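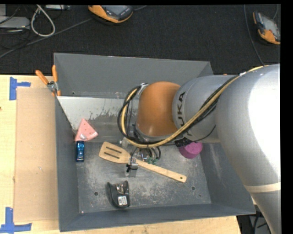 Figure 2.1. A KUKA arm above a gray metal bin, with its gripper over the neck of a slotted wooden spatula.

Chapter 2
The Trouble with Tidying Up

If you have ever emptied a kitchen drawer onto the counter and then put everything back where it belongs, you have done something that engineers have been trying to get machines to do for a very long time. You probably did it while thinking about dinner, or talking to somebody in the next room, and I doubt you remember a single moment of it. Your hands found the spatula, your hands found the scissors, and away they went.

In Chapter 1 we looked at machines that repeat one motion all day long, and we were (I hope) properly impressed by them. A factory arm that sets the same part in the same spot has a great deal going for it. The part arrives facing the same way each time, and the people who built the line made sure of that long before the arm was switched on. Now we come to a messier kind of work, the kind you find in a kitchen, a garage or the returns desk of a store, where things lie however they happened to land.

Look again at Figure 2.1 and think only about the spatula. It is long and thin, it lies at a slant, and it has slots in the blade. Where would you take hold of it? Most people would go for the handle without a second thought. A machine has to settle the question somehow, and a wedge, a toy car and a spatula each call for a different answer, even when they share one bin. Engineers call this job bin picking, and we will use that name from here on.

When I was starting out, I spent an October at a small repair shop called Sorkbridge, sorting a crate of 595 odds and ends with my colleague Shalini Uniyal. We wanted to know how people go about it before we asked a machine to try. Shalini would nudge a thing sideways with one knuckle to get a better grip on it, and she did this so quickly that I missed it until we slowed down the recording! She had no idea she was doing it either. I still think of that knuckle whenever I hear that household robots are just about ready, and you will meet it again in Section 2.3, where we talk about pushing before grasping.

So, can machines do our chores yet? The fair answer at this point in the book is "some of them, some of the time, in some rooms," and I realize that is not very satisfying. A good deal depends on how much help the room gives. A bin with walls helps, for instance, by keeping things from rolling off to parts unknown, though those same walls can get in the way when something has slid into a corner.

Before you read on, try this at home. Put 14 small things from around the house into a baking pan, give it a gentle shake, and take them out one at a time using only your thumb and one finger. Keep a pencil nearby and write down which ones you had to try twice, and whether you changed your grip or moved the object first. Hang on to your notes, as we will come back to them at the end of Section 2.2.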